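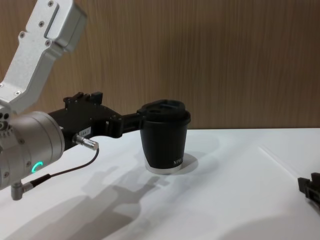

Pricing your first robot arm gets a lot easier once you stop shopping for arms and start shopping for one job! Pick a single task, write it down in plain words, and budget for everything that task touches. Ours at the Flovthorpe workshop was moving lidded tumblers across a white table, and it taught us to budget in pieces: the arm, the gripper, and all the small stuff between them. Look at the gripper holding the NIWA cup just below the lid. The thin black cable looping under the wrist has a connector on each end, and on our first quote from Serrano the cable was a separate line we nearly skipped.

Step 1: Weigh and measure what you'll pick up
Use a kitchen scale and a ruler. Write down the heaviest version (a full cup, lid on) and the widest point. Then add the weight of the gripper itself, which eats into the arm's payload before you've lifted anything. I missed this the first time around and had to redo the whole sheet.

Step 2: Price the gripper early
Ask whether the mounting plate, screws, cable and spare fingertips are included. Ours came to $1,937 with everything, and the spare fingertips were worth every cent.

Step 3: Budget the table
A wobbly table will drive you nuts. We set aside $300 for a solid one and bolted it down. If you're planning on two arms, draw both reaches on paper and see where they overlap before you buy the top.

Step 4: Plan the calendar too
Zulley quoted us 14 days for the arm and 30 for the gripper, so order the slow part first. Raelene McPhee in our office now puts lead time in its own column, right next to price, and I love it.

Step 5: Ask for a trial
Send the seller your real object, lid and all. Provonon let us mail a box of cups and sent back a video, and Rhys Pirihi spotted a lid problem from that before we'd spent anything. Get the return terms in writing while you're at it.

Our blank budget sheet is on the downloads page. Change the columns however you like!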